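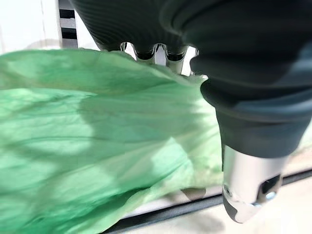

One buyer wrote to us in March to say that the Watero had dried a full rack of pans and both ovenproof dishes before it needed hanging up, but that it was no good on glasses until it had been washed a few times. We think that's fair, and the washing notes further down the page cover it.

Watero Large Drying Cloth
by Kutton

Size: 65 x 65 cm
Weight: 300 gsm
Material: cotton, waffle weave
Edges: double-stitched hem, hanging loop on one corner
Colours: white, light green, slate, mustard
Sold: singly or in a catering pack of 20
Returns: within 28 days, unwashed

The Watero is a square drying cloth for kitchens, utility rooms and village halls. It is bigger than an ordinary tea towel and a good deal heavier. The waffle weave gives it more surface to take up water, so it suits pans, chopping boards, salad bowls and worktops. It can also be laid flat beside the sink as a draining mat. Folded in four it is thick enough to stand a wet casserole on.

It isn't an oven cloth. The weave is open and heat comes through it quickly, more so when it is damp. Please use a proper glove.

Single cloths come with a paper band. Catering packs are tied in one bundle with no inner wrapping. Colours can't be mixed within a pack, but you can mix packs in one order.

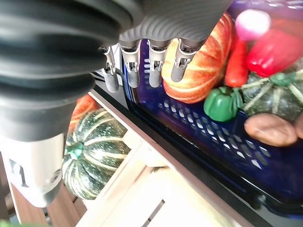 Words by Rupert Auer | Kutton product notes | Page updated 18/12/2024

Before first use

Wash the cloth once on its own or with similar colours. New cotton carries a finish from the mill which makes it repel water slightly, and this is why a cloth straight out of the band can seem to push drips about. One wash helps and three or four will see it right. The slate and the mustard may let go of a little dye the first time – keep them away from whites.

Washing and drying

Wash warm or hot with ordinary powder or liquid. Don't use fabric conditioner, as it coats the fibres and the cloth stops soaking things up. If conditioner has got in by mistake, a hot wash with soda crystals and no detergent will usually clear it.

Line drying is best. Tumble drying on low is fine, and leaves the cloth softer. Expect some shrinkage over the first few washes. The cloth is measured before washing, so yours will end up a little smaller than the size given.

Lint is heaviest at the start. For glasses we would still point you to the Marti, our flat-weave linen towel, which is thinner and leaves less behind.

Snags

A pulled loop won't run. Snip it level with the weave and carry on. If the hem or the hanging loop comes away in normal use, send us a photo with your order number and we will replace the cloth.

Delivery

Orders are packed at our Prustthorpe warehouse. Single cloths go by letter post and will fit through most letterboxes. Catering packs go by courier and need someone in to take them. Customers nearby can choose to collect from the trade counter – wait for the email telling you the order is ready, and use the side entrance.

Related items: Marti linen glass towel, Kutton peg rail, Kutton soda crystals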